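Notebook, table cell 2
29 December 2019
Written by: Leonilde Loureiro

Subject: house rules for the small arm, second version

The first version of the rules I wrote in November, and it was too long. Mishra told me he read the first page and then he went to look for the arm. He is right, a rule that is on page four does not exist for the person who stands at the table. So today I try again, with the arm running next to me, and I keep only what we really check.

One remark before the rules. The arm is small and the servos are weak compared with the machines at Basetside, and because of this people treat it like a toy. I did the same. But a finger between the jaws is still a finger between the jaws, and a cable that is pulled out during a move can make the arm fall on the table with all its weight. I want the same habits here as we would have with a big robot, only shorter on paper.

Rule A. Hands and the work area

Nobody reaches over the table when the servo power is on. If a part must be moved by hand, press stop, wait until the arm has settled, then reach. I include also the case "I only want to turn it a little".
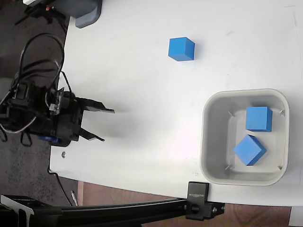
My own proposal is to write a separate line for parts which are inside the bin, and Mishra does not agree. He says stop is stop, and one line is enough. My reason is that the temptation is different. When a cube stands alone on the open table, as the one near the top does, everybody understands that the arm still has to go there, and they keep the hand away. With the two that are already in the bin people think the work on them is finished, and they want to put them straight, especially the one that lies turned like a diamond. But the next place move goes to the same bin. I keep my line for now and we will see if it is used. If in one month it was not useful I take it out and Mishra can say he told me.

Rule B. Speed

The limit in the controller stays at 15 percent for every new program until a second person has watched one full cycle. After this it can be raised, and the person who raises it writes the new value in the log with initials. Today I found the value changed and no initials. I put it back to 15.

Rule C. Cables

Before the first move, bring the arm slowly to its two end positions and look at the cables from the side. The loop must be free in both positions and must not pull at the board. No tape on the moving part, it leaves glue and after some weeks it goes into the joint. Trekeo sells a soft sleeve for this but I did not order it yet.

Rule D. The clamp and the bin

Check the clamp by hand at the start of each session. The bin is not fixed, so if somebody pushes it, the taught position is wrong and the gripper can come down on the rim. Laltska uses a corner mark on the table for their bins and I would like to copy it. A pencil is good enough.

For the release, the cubes may lie in any direction in the bin. We do not correct the angle and we do not count it as a fault. A fault is a cube on the rim or outside. 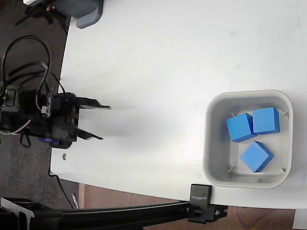 Rule E. Log

Write every stop, also the stops which you think are your own mistake. The line needs the program number, the time, and what you did after. The program I used today is 477, with the waiting time after release set to 800 ms. I did not change the grip force.

Open points

- Ask Mishra where the old stop button is. I want it on the front side, for the left hand too.
- Mark the corners of the bin.
- Find out who changed the speed value. Not to be angry, only to know if the program needs it.
- Print this on one sheet. If it does not fit, cut Rule C first and put it in the maintenance list.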